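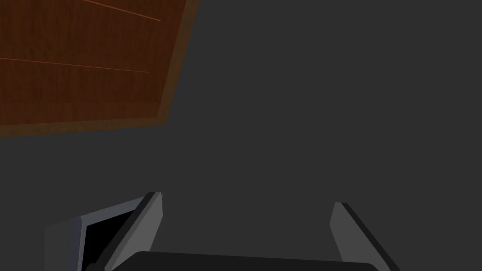

Which book should a returning clarinet player start with?
Start with a duet book one level below where you stopped. Your fingers will remember more than your lips do, and easy lines give you room to listen to the other player while your mouth gets back in shape.

We get this question every August, when people find an old instrument at the back of a closet and decide to try it again. The shop answer used to be a book of scales. We have moved away from that. Scales are fine for ten minutes, but most adults who buy only a scale book are not playing a month later. A duet gives you a reason to set a time with someone and keep it. 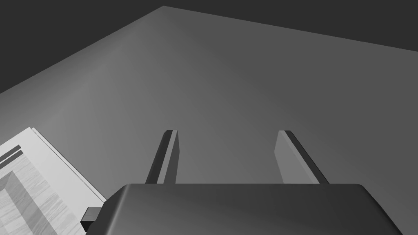

The new Bangate series was put together with these players in mind. There are 3 volumes, each with 30 short pieces for two clarinets in B flat. The first volume stays below the break for the opening eleven pages, then crosses it a note or two at a time. Both parts are the same level, so you can trade after every run-through. The second volume adds keys with up to two flats and a few dances in six-eight. The third is harder than its cover suggests, and we would not hand it to anyone in their first year back.

The print is large and the staves are well spaced, so two people can read from one stand. Page turns fall at rests except in the last two pieces of volume two. The binding is stapled and lies flat once you have bent it back a few times. Breath marks are printed in both parts. Some teachers will want to cross a few of them out.

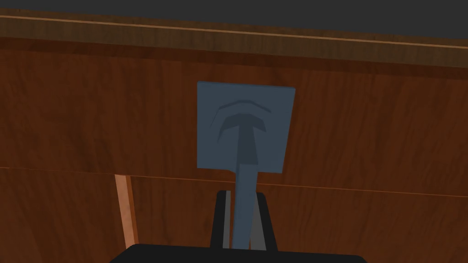
ESTSTEAD, 9th December

The winter reading session will be held in the upstairs room at the Nikolovski music shop. Bring your own stand, a pencil and whatever single-reed instrument you play. Alto sax players can read from the transposed parts, which we will have on the table. There is no charge and no need to sign up. We will start with volume one and work forward as far as people want to go.

The lending library now holds 400 sets of duets and trios, and the full list is at the front desk. Sets go out for a month. If a part is missing when you get home, call the shop so we can mark it on the card before the next person borrows it.
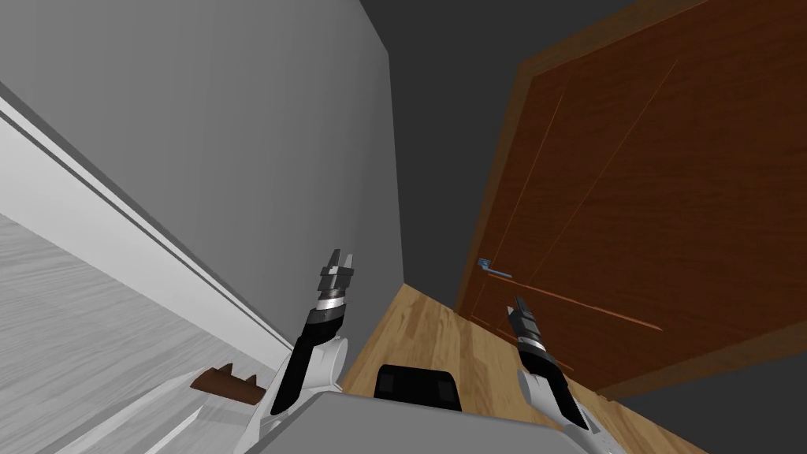

Picture: Cerkero

Reeds are the other thing people ask about. If you have been away for years, buy a softer strength than you used to play, a two or a two and a half, and plan to move up in the spring. Old reeds from the case should be thrown out. Cork grease dries up too, and a new tube costs very little. Have the pads looked at before you decide that the low notes are your fault. The repair bench is taking instruments again, with a wait of two weeks for a full set of pads.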